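Narix Gallery: Two-Handed Sorting with Hand-Held Grippers

Results page for the Velent manipulation study. Text last revised in July.

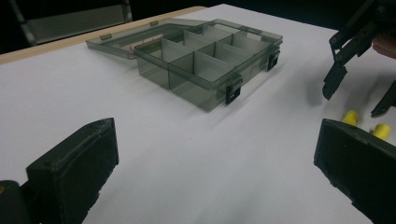 Organizer box with the lid open, two yellow cylinders on the table, one hand-held gripper in the foreground and another at the upper right.

The sorting task is one of three in the Velent study. The other two, cap removal and cloth folding, have their own gallery pages. All three use demonstrations recorded with a pair of hand-held grippers. The policy is trained on those recordings alone and then run on the two-arm Trisus station without further data from the arms.

Small parts were chosen for this task because errors show up early. A finger that closes a few millimeters off center will push a cylinder away, and a compartment wall leaves little room for a poor release. The organizer is also a difficult object for the camera. The tray is tinted and translucent, so the table shows through the walls and floor, and the dividers change in brightness with the viewing angle. Earlier Narix work used opaque bins with printed borders. Policies trained on those bins did not transfer to this one.

Task definition

An episode starts with the lid open and the compartments empty. The cylinders are on the table outside the box. The operator picks them up and places each in a separate compartment. Either hand may do the picking. The other hand may steady the tray, and in most recordings it does so during the release. The episode ends when both grippers have moved clear of the box.

An episode is scored as a success if each cylinder rests fully inside its own compartment and the box is still upright. A cylinder lying across a divider is a failure, even if it later drops in. Closing the lid is not part of the task. It was included in the first version and removed after the latches proved to dominate the failure count.

Recording

The training set holds 1000 episodes. The box was turned and shifted between episodes, and the cylinders were placed by hand with no fixed pattern. Operators were told to work at a normal pace and to leave mistakes in. An episode with a dropped cylinder was kept if the operator recovered it, and discarded if the cylinder left the table.

Each gripper carries its own camera, and both views are recorded together. Finger opening is read from the camera view during processing — there is no encoder on the hand-held unit. Gripper pose comes from visual tracking. Tracking was weakest over the plain white table, where there are few features to hold on to, and best when the far edge of the table or the background was in view. Episodes with a tracking break longer than a set limit were removed before training.

The two streams are aligned by timestamp. An early batch was aligned only at the start of each episode and drifted by the end, which taught the policy to release before the second hand had reached the tray. That batch was realigned and is part of the final set.

Training

The policy takes the two camera views and the relative pose between the grippers. It predicts a short sequence of motions for both hands. Absolute position on the table is not used as an input. Three versions were trained:

Version A: both views, with relative pose.
Version B: both views, without relative pose.
Version C: one view for each hand, trained as two separate policies.

All versions use the same episodes and the same number of training steps.

Evaluation

Each version was run for 50 trials on the Trisus station. Start positions were set from a printed sheet so that every version faced the same layouts. The sheet was removed from the table before each trial began.

Version A gave the best result and is the version used in the rest of the study. Version B placed the first cylinder well but often brought the hands too close together over the tray, and the safety stop ended the trial. Version C rarely steadied the box. Its most common failure was a tray that slid as the finger touched a divider.

Failures in Version A fell into two groups. In the first, the fingers closed on one cylinder while touching the other, and the second cylinder rolled. In the second, the policy released over a divider. The second group was more common when the long wall of the tray was nearly parallel to the approach direction, a layout that is underrepresented in the training set.

Limits

Only one organizer model and one part shape were tested. The table surface and the lighting were the same throughout. Some of the gain from relative pose may be specific to tasks where one hand holds and the other places — the cap removal results show a smaller difference between Versions A and B.

Data and related pages

The processed episodes are stored in the Yadav archive under the Velent heading, with the start-position sheets and the scoring notes. Raw video is available on request. The archive copy has the realigned batch marked in a separate column, and users comparing against the earlier release should exclude it.

Related galleries: Velent cap removal. Velent cloth folding. Trisus station setup.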